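Unit 4. Reading a Food Study Without Being Fooled

Handout to go with the second lecture. Bring it to section, with your own notes in the margins.

Last time we ended on the Kozan snacking study, the one that gave us the headline "A Sweet a Day Keeps Stress Away." I asked you to find the study behind the headline, and most of you came back with the press release. The press release is an advertisement. Read it if you like, but read it last.

What the study did: 58 adults in the town of Kozan kept a diary for two weeks. They wrote down what they ate between meals and rated their stress each evening on a scale from 1 to 10. People who reported one small sweet a day gave lower stress scores than people who reported none. That is the whole finding.

Now the trouble. Who skips sweets entirely? Some people don't like them. Others are on a diet, or have been told by a doctor to cut back, or are too busy to eat anything at all between breakfast and dinner. Any of those last three could raise a person's stress with no help from sugar, or the lack of it. The authors mention dieting in one line near the end and then carry on as if they hadn't. 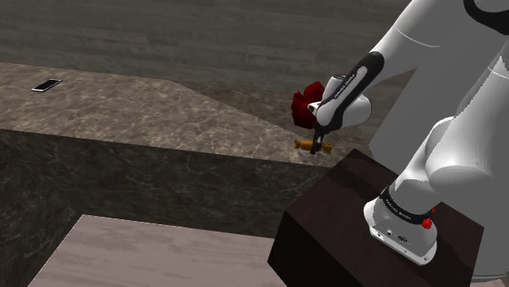 Couldn't they just have asked people whether they were dieting?
They could have, and a later version of the form did, but a yes/no box only catches the people who call it a diet. Plenty of people who eat less than they want would leave that box blank. You would need to ask several questions, and you would need to have planned them before you saw the results.

Diaries

I am hard on food diaries in this course and I'm not going to stop. People forget. They also tidy up. A person who ate four sweets writes down one, partly from embarrassment and partly because the other three were eaten standing up and didn't feel like food. So the "one a day" group in Kozan may be a mix of people who ate one and people who were willing to admit to one. Keep that in mind whenever a result depends on a small difference in a small amount of food.

There is a cheap check, and few studies bother with it. Pick some of the participants, weigh what they have in the house at the start and again at the end, and compare that with the diary. The Sustov group did this with 37 households. The diaries came up short for nearly every kind of snack, and worst for candy. It's a dull paper and worth more than ten cheerful ones.

Size of the sample

Students like to say "the sample is too small" and sit back as if the work is done. Small compared to what? If an effect is large and steady, 58 people may be plenty. If it's faint, 2,001 may not settle it. The Platov survey had 2,001 people and a badly worded question ("Do you usually feel better after a treat?"), and all those people bought was a very exact answer to a bad question. Which way does that question lean? Write your answer down before section – we'll compare.

Money

The Kozan diaries were paid for by Wistevum, a company that sells sweets. I don't think this proves anything by itself. Companies do pay for sound work now and then. What I'd want to know is whether Wistevum could have stopped the paper from coming out if the numbers had gone the other way, and the paper doesn't say.
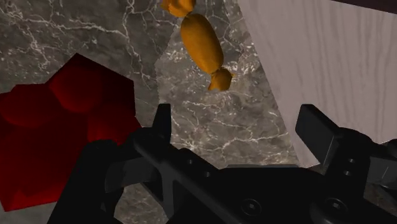 Saimi Laaksonen wrote to me after last year's lecture to say that I let publicly funded studies off too easily. A researcher whose next grant depends on an interesting result, she argued, is under the same kind of pressure as one paid by a candy maker, and at least the candy maker's name is printed at the bottom of the page. She also thought I should stop using the word "independent" in this handout.

I took the word out. I still think the two pressures differ in strength, though I can't show you a good study that measures it, so treat that as my opinion.

For section

Read the methods pages of the Kozan paper and skip the discussion. Write half a page on one thing the authors could have measured and didn't. "They should have used more people" will not get credit. Yasmine Bennani has the reading packets. The November quiz covers this unit and the one on averages – no formulas, but you will be given a headline and a table and asked whether they match.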